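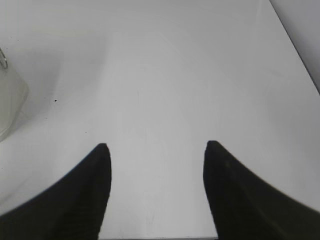

Fig. 1. Gripper open, nothing between the fingers.

Session 2 handout: camera at the wrist
Tamsin Donnelly, Olivares shared workshop

OK, so last time we got the arm bolted down and moving, and I promised we'd get to the fun part! Before you try to pick anything up, park the gripper over a bare bit of table like Fig. 1 and just look at the picture for a while. Both fingertips should be in view at much the same height. If one sits way higher than the other, your camera bracket is crooked (mine was, for months, until last October). Loosen the 2 bracket screws, nudge, tighten, look again.

I keep my view settings in a file called Plurkisov, and you're welcome to copy it. Set the close limit to 200 to begin with and go up slowly. The arm's full range is 464 on my scale, but please don't go there yet!
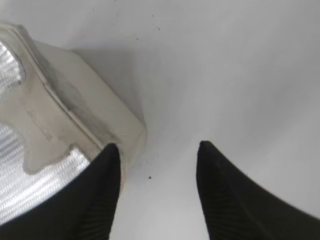
Fig. 2. Left fingertip right by the corner of the off-white plastic part.

Now the tricky bit. With the tip this near a corner, it's really hard to tell from one view if you're touching or just in front. I can't tell from Fig. 2, and I've stared at it plenty. So back off, come in from a second angle, and compare. Watch the shadow on the white surface too, it helps more than you'd think.

For next time: save one open view and one close view from your own build, and bring both along on a USB stick.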